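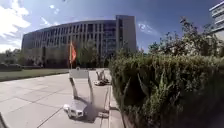 Walkway check at Fluvmont, front of the office building, and I've got to say the new paving at Paltach is going to have to work hard to beat it. I started at the curb and worked my way along on foot, clipboard in hand. The sandwich board is standing right in the middle of the path, a little too proud of itself for my taste, so I've marked it down below – anyone looking at a phone is going to meet those angled legs shin first.

July, by Hryhorii Pylypenko

Slab joints: OK. I ran my boot along plenty of them and never caught a toe!

Curb: OK. Watch the curve, it sneaks up on you if you're chatting.

Sign: MOVE. Over to the lawn side please, and keep 5 feet clear for strollers and wheelchairs.

Flag and pole: OK, nice bright orange-red (I'd like one for our own lot). Base to be rechecked after the next windy spell.

Hedge and lawn: OK. Prestilen cut these last, invoice 576 – still waiting on the copy.

Drain cover by the side door: FAIL. It rocks. Work order 3966 is open with Escobar, and I'll ring them again before lunch.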